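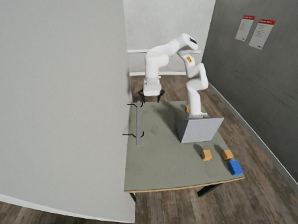 A long table pushed up close to a gray wall.

I've been walking past the old Jaramillo furniture store on Lunmont Street for years, mostly wondering when somebody would finally do something with it. Well, somebody has! The town's first repair café opened there this month, and I went by with a lamp under one arm and a toaster in a grocery bag.

If you haven't been to one of these, you bring in something broken and a neighbor who knows how to fix things sits down with you and has a go at it. You don't pay for the labor, only for parts if any are needed, and you're expected to stay in your seat and watch (or hold the flashlight, in my case).

Dayana Valdovinos got the whole thing started after her vacuum quit and the shop in Durkeck wanted 90 dollars just to open it up. "I fixed it myself with a video and a butter knife," she told me. "It took me all weekend and I was so proud I called my sister." She started asking if other people on her block had stuff sitting in closets, and of course they all did.

The place was packed when I got there. Dayana figures around 100 people came through over the afternoon, and the line for sewing went clear back to the front windows. Faustino Varela was on small appliances and had my toaster apart before I'd finished explaining what was wrong with it – a crumb tray jammed in sideways, which I am choosing not to think about. The lamp needed a new switch. I paid two dollars for it and it works great.

Not everything got saved. Shirin Sharifi brought in a bread machine from her wedding and was told, very kindly, that the motor was done for. She took it home anyway. "I'm going to put a plant in it," she said.

The next one is in December, same place, starting at 2 p.m. Sign-up is at the door and it's one item per person if there's a line, so pick your favorite (I got lucky with my two). No microwaves, please, and nothing that runs on gas. Clothes should be washed before you bring them, and if you still have the manual for anything, stick it in the bag.

They could also use more people who can sew, plus anybody who knows bikes. Damian Tanner is keeping the list of helpers, and you can leave your name with him at the front counter. He's after extension cords too, the heavy kind, if you have any to spare.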